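Reading Series Fiction - Handout 4
Tutor: Ingvar Bach
Set text: Rudurine, books one to four

1. Terms

A series is a set of books sharing characters or a setting. A sequence is a series in which the order matters to the plot. Rudurine is sold as the first and reads as the second from book three onwards. A cycle (see last week's sheet on Grokia) returns to its starting point and can be entered anywhere.

2. Carrying information forward

Each volume after the first has to tell new readers what they missed. The usual methods are:
Recap block: a page or more of summary, normally in chapter one.
Spread recap: single facts placed where they are needed.
Dialogue recap: one character tells another something both already know.

Book two uses a recap block of 16 lines. Book three spreads the same material over 30 pages. Compare the two openings before the seminar and mark each sentence that repeats a fact from book one. 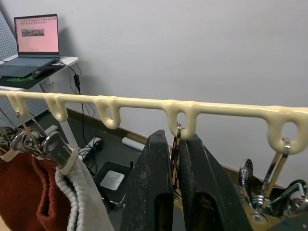
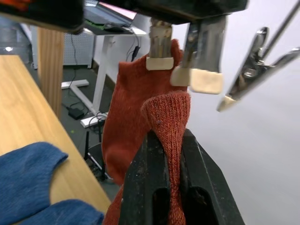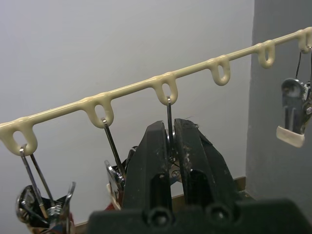 Does book four make sense to someone who has not read book three?
The main plot can be followed, but the quarrel between the sisters is never explained again, so the last two chapters lose most of their effect.

3. Long romance plots

A couple kept apart over several volumes needs a fresh obstacle each time. In Rudurine the obstacles are distance (book one), a false report (book two) and a rival (book three). Book four reuses the false report. Reviewers marked this down, and the complaint is fair on structural grounds - the reader has already seen the heroine learn to check her sources.

4. Continuity

List errors by type: date, place, name, knowledge. The inn at Sauerland has two floors in book one and three in book four (place). The uncle refers to a letter he has not yet been shown (knowledge). Errors of knowledge do more damage than errors of date, as they affect motive.

5. Written work

Choose one returning minor character and trace what the reader is told about them in each book. Page references are to the Rekitton paperback; the hardback numbering differs after the map. Maximum 1,927 words, notes included. Hand in by 5/17/25.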